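Splitting a block of hot pot base for two people
Posted by Ánh Quách, 2025-12-21

Two of us, one 4-liter pot, and a full block of beef tallow base is too much for that volume. I want to portion the block and store the remainder. Questions are whether to cut it cold or melt and recast it, and whether the frozen portions lose aroma.

drurham_kitchen
Cut it cold. Refrigerate overnight in the sealed packet, then score with a heavy knife and press down. At room temperature the tallow smears and the chili solids stay on the board. Wrap each piece, freeze.

Plundura
Disagree with cutting. The solids are not evenly distributed. In most blocks I have opened, the chili and peppercorn sit toward one face, so a straight cut gives one hot portion and one that is mostly fat. Melt at low heat, stir, pour into a silicone tray, stir again as it thickens.

drurham_kitchen
Cut perpendicular to that face and every piece gets the same layers. Remelting also drives off peppercorn aroma. I hold mine under 90 C when I have to do it at all, and it is still flatter afterward.

Ánh Quách
The one I have is the Mingyang handmade tallow.

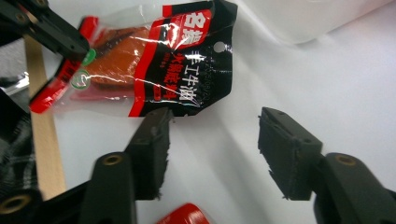 Re: Storage and dilution

fung_b
Tallow bases handle freezing well. I keep portions for 90 days and can't pick them out from fresh. Vegetable oil bases are a separate case - they stay soft and leak through wrap, so use a jar.

Plundura
90 days is fine for the fat. Garlic and ginger fade sooner in my experience. I add two fresh slices of ginger per portion when reheating.

Ivemby
For stock, use unsalted. The base carries nearly all the salt, and the pot reduces as you eat. Top up with plain water after the first half hour, never more stock.

drurham_kitchen
Agree on unsalted. Not on plain water, it thins the broth too much by the end. Half and half.

Ánh Quách
Going with the cold cut, perpendicular, frozen in single portions. I will melt one piece separately and compare it in March.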